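Chapter 5
Planning an Equipment Purchase

The price on the quote is where most buyers start, and it is seldom the largest figure in the end. A small workshop in Solberg paid $3,000 for a pair of hand-held grippers, then another $950 for cables, mounts and freight. Neither extra had been in the budget.

This chapter sets out a way of planning before you buy. First list the tasks, then the hours each task will take, then the parts that wear out. Set aside 40 per cent of the purchase price for the first year's upkeep — more if the supplier is overseas. 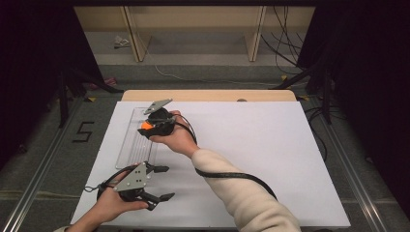
Floor space belongs in the plan as well. Measure the bench, the walking room and the distance to power before you ask for quotes. Sellers such as Orkik and Warkeck will hold a price until the end of August, but only on a written order.

Comments

Maj-Britt Halvorsen: The 40 per cent figure was low for our programme. Freight doubled.

Pristamier: Is there a blank worksheet for the task list?

Contact us | Copyright Warkeck Learning | Back to top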